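Two arms on one rail: a home build by Rocío Robles

Rocío Robles started on the rail. The arms came later, after the enclosure had been squared up twice and the table top planed to sit level with the rail brackets.

"Most of the faults I had in the first months were frame faults," she said. "You tune a joint for a week and then find a loose corner post."

She works in a shared workshop run by Mereana Stubbs, where she rents a bench and has the use of the drill press. The control software is her own and goes by the name Gunar. Balthasar Mösli wrote the part that keeps the arms from driving into each other, which took him from November until the new year.

Asked about the cabling, she was brief. It runs outside the links, with slack at each elbow. An earlier version had it clipped tight to the casings, and the wrist connectors worked loose after 52 cycles.

"Slack looks untidy. I can live with that."

The main difficulty is handing over small metal parts. Fruit from the toy tray was the first exercise, and Robles regards it as solved. Key rings are harder. They swing, they catch on one another, and they reflect light into the wrist cameras.

"With a melon you can be several millimetres out. With a split ring you have 2, and the ring moves while you're closing on it."

Both arms at work on the key rings and tags:
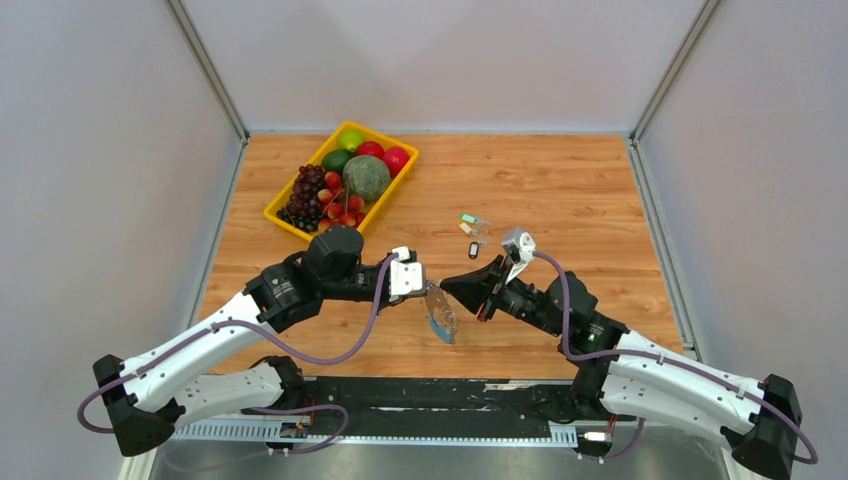
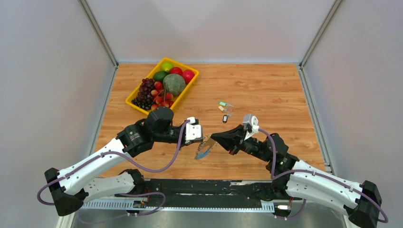
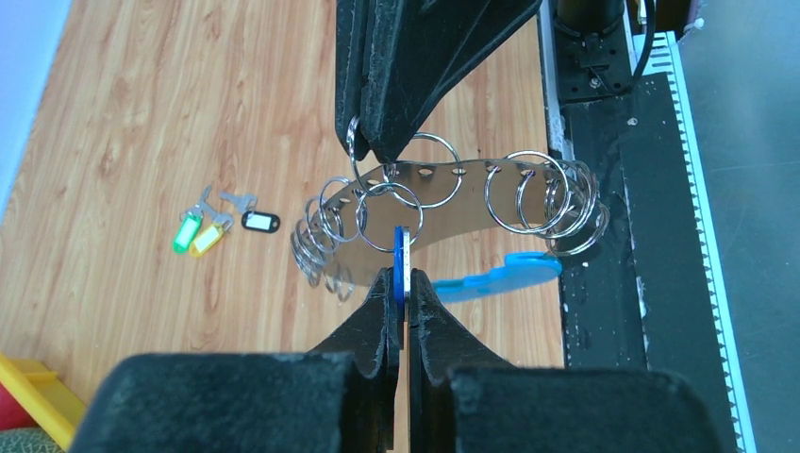
Grip force is set at 80 per cent of what the motors will give. She tried less, and tags slipped in the fingers. More than that and the finger covers wear through. The covers are cast in a mould that Yuk-lan Chiang cut for her, and a set lasts 4 weeks.

Her next job is the rack. Grit gets into the teeth, and the carriages lose position at the far end of travel. She has a brush wiper drawn up but has not yet found room for it beside the wiring.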